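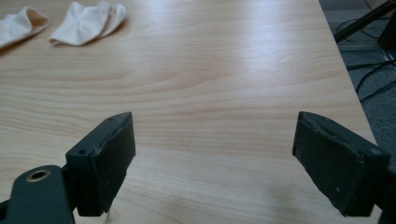 Notebook, finishing bench
August 25, 2025

Back to the pale table. I said in February that I was done with it, and Golnar Rostami wrote that down, which I didn't know at the time.

The complaint is the same as before. Sit at the table with the daylight coming down on it and there's a soft glare across the upper middle where you lose half the grain. Everywhere else the long wavy streaks read nicely. Golnar thinks the glare is polish buildup. I think it's called daylight. We agreed to test it, mostly so one of us can be insufferable at lunch.

Cloths: two white ones, up at the far left. Golnar folded hers over. Mine is in a wad. She says a folded cloth gives you clean faces to turn to. I say a wad has faces too, you just have to go looking for them. The folded one has a faint pinkish cream tint along the fold, which I noted before starting so that nobody can pin it on the table later. My guess is the wash. Somebody put the Hosseinzadeh shop aprons in with the whites again and I have a short list.

Method, such as it is

Nollemix at the weak mix, 5 ml to the half liter of water. Wipe along the streaks, left to right, then go over it dry. Wait 17 minutes. Look at it from the chair, then from the door. Repeat up to 4 times or until bored.

I left a strip along the diagonal side untouched for comparison and marked it with tape on the underside, where it can't bother anyone. If you find tape under there, leave it. I mean this for Lekico people too, who have never met a piece of tape they could walk past.

Pass 1. Cloth came up clean. Glare as before.

Pass 2. Same. Golnar moved the chair and reported an improvement. I moved the chair back and the improvement went away. Logged as a chair effect.

Pass 3. Stopped here. There was a smear near the middle that hadn't been there before, and I'm fairly sure it was my sleeve. Took it off with plain water and started feeling foolish about the whole morning.

Where that leaves us

No change I can see between the wiped part and the strip. I'd call it for daylight. Golnar would like it noted that three passes isn't four, and that the weak mix is weak. Noted.

She wants to try it again with the blind down, which I admit is a better test than anything above and would have taken less time. The blind is stuck. Fidville have been asked about the blind. Fidville say they will look at the blind.

To do

Wash the white cloths by themselves. By themselves means no aprons.
Ask Fidville again.
Write the mix on the Nollemix bottle, the old label has rubbed off and I had to go through last winter's pages to find it.
Roll up sleeves.

Golnar's addition, in pencil: "Try standing somewhere else."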